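Grodora Assembly Bench Kit: review
Reviewed by Bernd Bauerfeind, May 6, 2019

The Grodora kit is a set of white plastic parts, printed tag sheets and software for testing tabletop assembly with an arm you already own. It costs 800 dollars without the wrist camera mount and 1,000 with it. I ran it against the older Brarna set, which sells for 700.

Setup took one afternoon. The rails need a flat table, and the manual gives no torque for the clamp screws. Calibration reads the tag sheet and writes one transform file. Run it again after moving any camera.

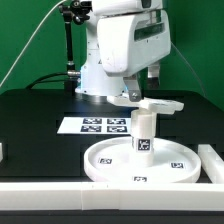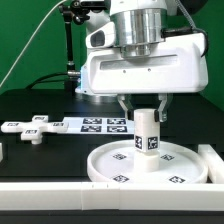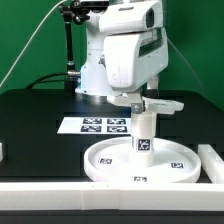

Round tray with the upright part, fixed camera.
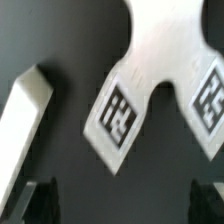 Cross piece, wrist camera.

Pose output is steady when a tag faces the lens squarely. At steep angles the reported rotation jumps between two solutions, and the filter setting in version 3 only hides this at slow speeds. Brarna has the same fault and no filter.

Matte white parts need careful exposure. I lowered the gain on both cameras and left it there. The log format is plain text, one line per part, and loads without conversion.

Spare parts ship from Clarkden only. A replacement tray ordered in June of last year took longer than the kit itself.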